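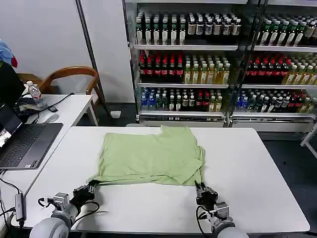
Clothing Drive: Folding Standard for October Shipments

Reading time: 3 minutes

The Endis Clothing Service has adopted a single folding standard for all T-shirts leaving the Gastosness sorting room. In the past year the service distributed 2,827 garments to partner shelters. Several partners reported that shirts folded to different sizes were difficult to shelve and had to be refolded on arrival.

Under the new standard, each shirt is laid flat on a clear table and smoothed from the collar down. The sleeves are turned in, the sides are brought toward the center, and the hem is folded up to form a rectangle. Shirts are then stacked by size, with the folded edge facing out. Small wrinkles are acceptable. Shirts with stains or open seams are to be set aside for the mending shelf.

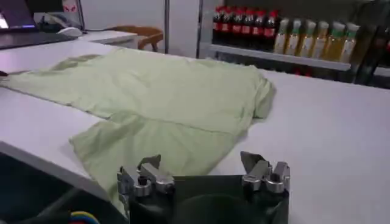 A light green T-shirt laid out on a white tabletop, with creases still to be smoothed.

Cartons will hold 400 shirts each for the larger shelters. Smaller partners may continue to request mixed cartons through the Sun Street office. Adult and children's sizes should not be combined in one stack.

Jong-dae Seo, who oversees the sorting room, will hold 5 short training sessions before the first shipment. Staff who work at more than one site need to attend only once. Printed copies of the standard are available at the Gastosness front desk, and questions may be directed to the same location during regular hours.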